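Home Notes, 18/10/2021
Making a narrow entry hall work
By Adelino Rebelo

Most of the mail we get at this newsletter is about living rooms and kitchens. Hallways come up less often, but they cause a lot of daily trouble. Shoes pile up, coats fall off hooks, and the door stops opening all the way. A reader in Louro wrote to us in June about a hall that is 31 inches wide, and her letter is the reason for this item.

The first thing to do is measure. Measure the width at the floor and again at shoulder height, as older walls are often not straight. Open every door that swings into the hall and mark on the floor, with masking tape, where it reaches. Anything you add has to stay outside the tape.
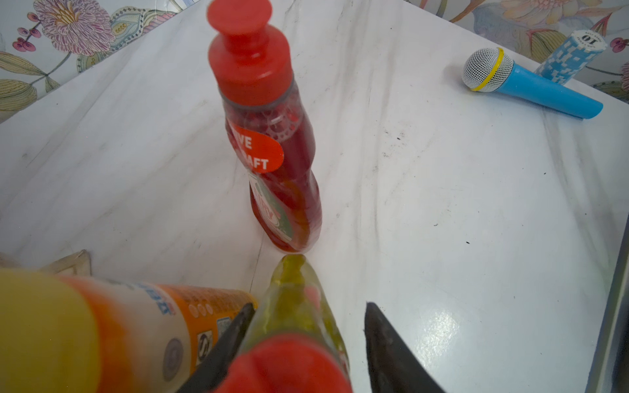 Once the tape is down, you will usually find one wall that is more useful than the other. It is normally the wall on the hinge side of the front door. Put everything on that wall and leave the other one bare. A hall with something on both sides feels tighter than it measures, and you end up turning sideways with your groceries.

For shoes, a tilting cabinet is the best choice in a hall this size. The shoes stand nearly upright behind a flap, so the cabinet sticks out only a few inches from the wall. Check the depth before you buy. Large men's shoes and boots do not fit in the slimmest models, and the flap will not close on them. Fix the cabinet to the wall with proper anchors. It is shallow and will tip if a child pulls on it.

Keep two pairs of shoes per person by the door and move the rest to a bedroom closet. This is hard to keep up in winter. Swap the shoes when the season changes and it is less of a chore.

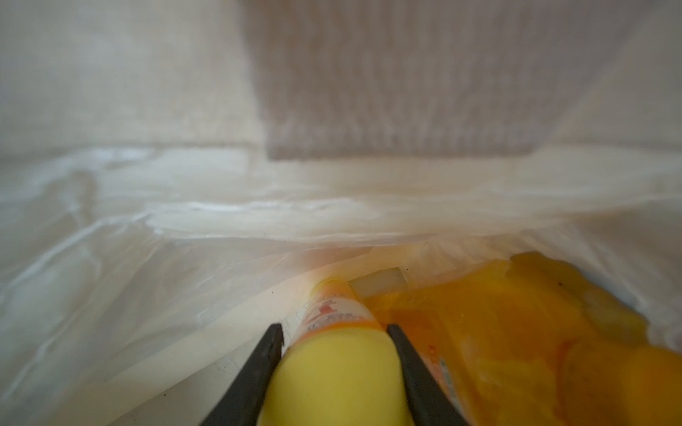
Coats are the next problem. A row of hooks looks tidy in a store, but coats on hooks stand out from the wall a good deal, more so when there are two on one hook. In a narrow hall, use single hooks spaced well apart and put them near the end of the hall, away from the door. Five hooks are enough for most families if guest coats go on a bed. If you have small children, add a second row low down so they can hang up their own jackets.

Above the door there is nearly always unused space. A shelf there can hold hats, scarves, or the bags you use for travel. It should be no deeper than the door trim allows and should rest on solid brackets screwed into studs. Do not keep heavy things on it.

Somtochukwu Ugwu, who fits closets and shelving in the Cenano area, told us that people tend to choose furniture for a hall before they think about light. She starts with the light. A single ceiling fixture in the middle leaves both ends dim, and the coats make it worse. She puts a small wall light at the far end, mounted high, and keeps the bulbs the same color so that the hall does not look patchy.

As for the walls, a scrubbable paint is worth the extra money up to waist height. Bags and bikes leave marks. Wallpaper can work very well in a hall because you pass through it and do not sit looking at it for hours, so a bigger pattern is less tiring there than in a bedroom. Buy an extra roll for repairs and keep the label with the batch number.
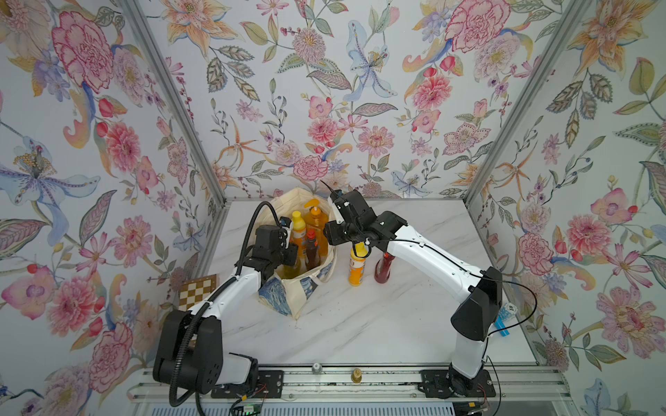

Large flowers on a pale background.

If you use paper, hang it before the cabinet and hooks go up. Mark the studs on the baseboard with pencil first, or you will be hunting for them later. Halls get knocks at the outside corners, and a clear corner guard there will save the edge from tearing.

A mirror helps too. Hang it on the bare wall, flat, with no shelf under it. If there is a window or a glass panel in the front door, place the mirror where it picks up some of that daylight.

Small items need one place and no more than one. A shallow tray for keys and mail on top of the shoe cabinet is enough. Empty the mail out of it every week. The reader in Louro used to have a basket, a bowl and a drawer, and she could never find her keys in any of them.
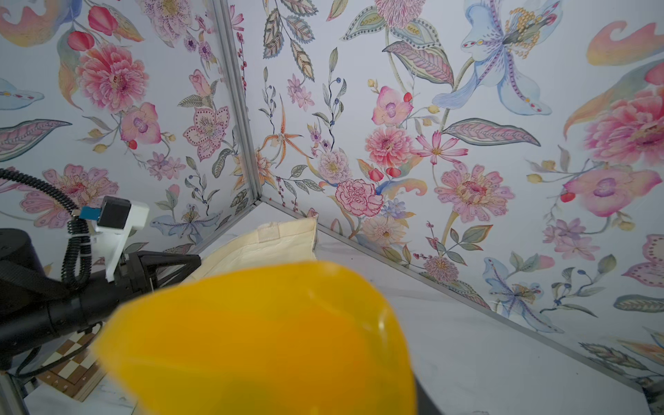
Can I put a bench in a hall this narrow?
A fixed bench will block the way, but a fold-down seat attached to the wall works well. Put it past the swing of the door, screw it into studs, and check the weight rating on the package.

The next item will cover linen closets. If you have a question about shelf spacing or sliding doors, send it in with your measurements.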